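Chair Number Four

Syahrul Sopacua had the key to the Jallthorpe hall from his uncle, who had had it from a man called Pillai, and neither of them had told him about the step. He found it with his shin at ten past six in the morning, carrying two boxes of cups.

He put the boxes down and swore, then looked for the lights.

The wedding was at three. His sister had asked for the hall to be ready by noon, which meant she would come at eleven. There were 57 guests on the list and one more who hadn't answered, a cousin from Batine who never answered anything and always came. Syahrul had laid out the list on the kitchen counter and put the kettle on top of it so it wouldn't curl.

He started with the chairs. They were stacked in the back room behind a door that opened the wrong way, and he had to take them out in twos and turn sideways. By seven he had four rows. By half past he had moved the four rows to the left, so that people sitting at the end wouldn't have the fire door handle in their backs.

His uncle rang at eight.

"Is the boiler on?"

"It's August," said Syahrul.

"For the water, I mean. For the washing up."

He went and looked at the boiler. It was a Hanix, older than he was, with a dial that had lost its numbers. He turned it to where he thought the middle might be and stood there until it made a noise. 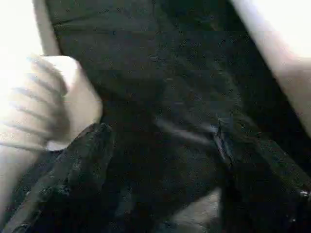
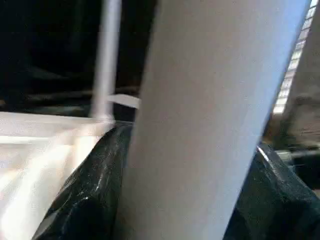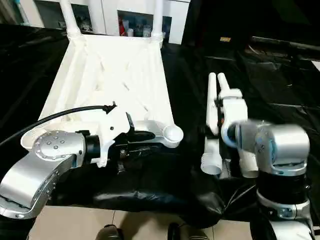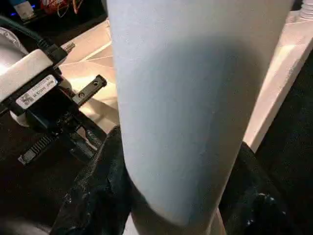
The white plastic chair, tipped over on black sheeting (third picture).

His sister came at ten to eleven. She walked up the middle between the rows without speaking, then down again, and stopped at the fourth chair from the front.

"That's where Dad would have sat," she said.

Syahrul hadn't thought about it. He had thought about the fire door and the boiler and the cups. He looked at the chair, and it was the same as the others.

"Do you want me to take it away?"

"No. Then there'd be a gap."

"I could put something on it. His coat. I've got his coat in the van."

She gave him a look. "Why have you got his coat in the van?"

"It's a good coat," he said.

He went out to fetch it. It was behind the driver's seat, under a road map and a bag of sand he kept for the winter. There was a receipt in the pocket for 700 bricks, and a pencil. He had known about the pencil. He read the receipt standing by the van and then put it back, folded the way it had been.

When he came in she was sitting in the next chair along with her shoes off. He hung the coat on the back of their father's and it slid off one side, so he did it again - collar first this time - and it stayed.

"He'd have moved all of these," she said. "He'd have said they were too near the front."

"They're not too near."

"I know they're not."

They sat for a bit. A car pulled up outside and somebody got out and began calling for help with a cake. Syahrul stood up.

"Tell them about the step," said his sister.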